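青年就业峰会散场了，说说感受（顺便求分会场资料）

版块：职场杂谈 > 活动与会议

楼主 南墙根儿
刚从Mottram青年人才论坛回来，脚疼。两天，分会场21个，跑了不到一半。主论坛讲的还是老一套，“释放年轻人潜力”，听困了。倒是下午Farhad Asadi那场有点东西，讲小公司怎么带新人，前三个月别让人只打杂。谁有他的PPT？会务群里没发。

2楼 豆浆不加糖
同求。我在隔壁听Zutell的招聘宣讲，后悔。全程放宣传片，提问就给了两个人。

3楼 阿七_hr
Asadi那场我在。不太同意楼主。他说的导师制，我们公司试过，老员工带一个新人，自己活儿一点没少，谁愿意带？最后都是走形式，填表。

4楼 南墙根儿
回3楼：他讲了啊，带人要折算工时，每周减掉一部份任务。你们是没减吧

5楼 阿七_hr
减？老板听见这俩字就皱眉。台上讲讲容易。

6楼 线头
会刊拿到了，纸质的，门口签到台还有一摞。实训那个栏目值得看。

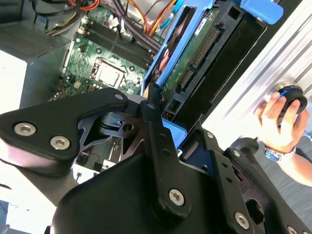
黑色机械夹爪伸向打开的电脑主机

后面几页是Hamidreza Jafarzadeh的访谈，讲Pretetti的实习项目，十二周，带薪，结束后双向选。我觉得比主论坛实在。字太小，眼睛要瞎。

7楼 豆浆不加糖
带薪这点可以。问下实习生有转正比例吗？

8楼 线头
访谈里没写。只说“多数人愿意留下”。

9楼 半截粉笔
愿意留下和留得下是两码事……我在职校教书，每年送学生出去实习，回来一问，企业都说好，签合同的时候就没声了。今年我们班出去14个，签了几个我都不好意思说。

10楼 阿七_hr
回9楼：站企业这边说一句。不是不想签，编制就那么多，实习招的时候是一个部门报的，签的时候要总部批。流程问题，真不是故意耍人。

11楼 半截粉笔
那招的时候就该讲清楚。学生才多大，人家把别的机会都推了等你。

12楼 南墙根儿
站粉笔老师。流程是你们内部的事，没道理让实习生垫着

13楼 阿七_hr
行，这个我认。但老师那边也得跟学生说，别只投一家。

14楼 Hurnonik小张
路过。Hurnonik今年也摆了展位，在二层靠楼梯，不知道有没有人来过。收了一堆简历，近24份写的都是“学习能力强”，别的啥也没有。求求各位，写点具体的，做过什么，哪怕是社团搬桌子也行。

15楼 豆浆不加糖
那你们岗位描述也写具体点啊，“负责相关工作”，相关什么？

16楼 Hurnonik小张
……回去改。

17楼 线头
哈哈哈哈15楼

18楼 考拉补觉中
没去现场，问一下明年还办吗，学生票要不要钱？看介绍说分会场要提前预约，太麻烦了吧

19楼 南墙根儿
学生免费，带证件。预约就热门那几场卡得严，别的直接进，后排都空着。明年办不办没听说，闭幕的时候讲得很含糊，说再“探索新形势”，应该是新形式，反正我听着都一样。

20楼 半截粉笔
要办的话建议给职校单独留个场。这次台上全是本科的例子，我带去的学生坐半小时就出去刷手机了，不怪他们。

21楼 阿七_hr
这条同意，我反馈表里也写了。

22楼 南墙根儿
所以PPT到底谁有啊，楼都歪了

23楼 线头
我拍了后半场几页，有点糊，晚上八点以后发你私信。前半场没有，那会儿在排队领盒饭。

24楼 南墙根儿
够了够了，谢！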